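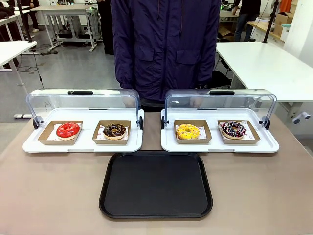

Figure 2. Counter layout with both covers raised: two display trays, each holding two donuts in paper-lined boxes, and a black serving tray in front.

3.2 Display and serving layout

The layout follows the one used at the Varela bakery counter, where Becerra and Garcia first timed self-service purchases in August. Each donut has its own kraft-paper box, so that it can be moved without touching the glaze. The four toppings were chosen to be easy to tell apart by name: red glaze, chocolate with sprinkles, yellow glaze, and chocolate with white drizzle. Their order was kept the same in all sessions.

We tested 75 customers, each making up to 9 selections. A selection was counted as complete when the box was on the serving tray and the cover was down again. Customers who lifted both covers before choosing were scored separately (Section 4.1).
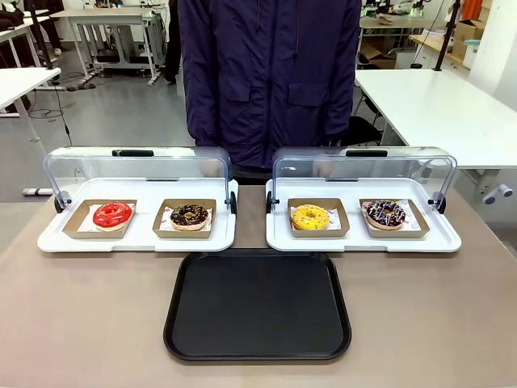
Open covers make every item equally easy to reach, but they also leave the glaze exposed to the air. In the Storklow trial, glazed items were replaced after 6 hours, and we kept that limit. Sprinkled items shed onto the liner paper when boxes were slid, so staff were asked to lift them by the short sides. Liners were changed with every new donut. Crumbs on the serving tray were wiped off between customers and were not weighed.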